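3.2 Desk Layout and Display Use

The second part of the study concerned how screen-based workers arrange a desk when two displays are in use. Desks were recorded as found. Occupants were asked not to tidy, to leave programs open, and to keep the room lighting at its usual setting. The Clolholm site contributed 50 desks, and each was scored with the Nuvard layout form, which treats the main display, the second display, the keyboard and the loose cables as separate items.

Figure 2 shows one of the desks recorded at Clolholm. The main display stands at the center on a slim stand, with the keyboard directly in front of it. A second display is placed at the far left.

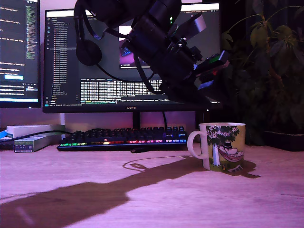 Under the form, a display counts as "main" when the keyboard is lined up with it, whatever its size. The rule was adopted after a trial in August, when coders working from size alone disagreed on several desks with matched screens. The second display is then scored for its side and for the kind of content it carries. Content is recorded only in broad classes — code, tables, running text, pictures — and no attempt was made to read or store the material itself.

At the desk in Figure 2, both displays carried dark-themed windows. Code was open on the left display. The center display held a list of files along its left side, dense rows of text in its lower part, and a small pink and purple picture near the top. Under the form this is a "mixed" main display, the class in which a single window is divided among three or more kinds of content. 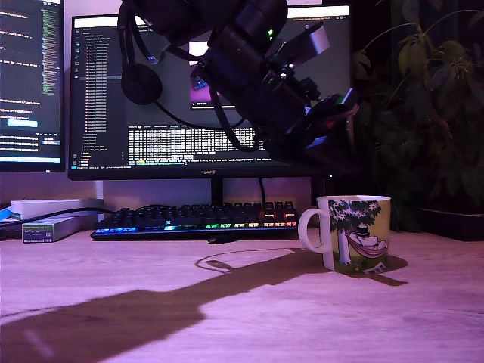 Mixed main displays raised a question for scoring, as the form was first written for offices in which each program filled a screen of its own. We kept the original classes and added a field for the number of panes. Two coders scored each desk separately, and differences were settled by discussion before the data were entered in Mrema.

Cables were scored by where they ran: behind the stand, across the desk surface, or in front of a screen. The last class was kept apart from the others, as a cable in front of a screen may hide part of the content. Headphones were recorded as present or absent, along with whether they rested on the desk or hung above it. Room light was noted by color and was not measured — a limit of the method that we return to in Section 5. 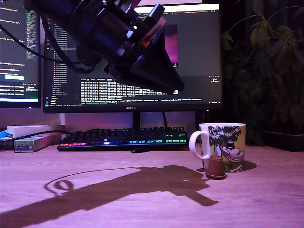
Figure 2. Two-display desk, Clolholm site, three views.

3.3 Occupant Questionnaire

Each occupant completed a questionnaire of 60 items on comfort, reach and the use of each display. Items left blank were treated as missing and were not replaced.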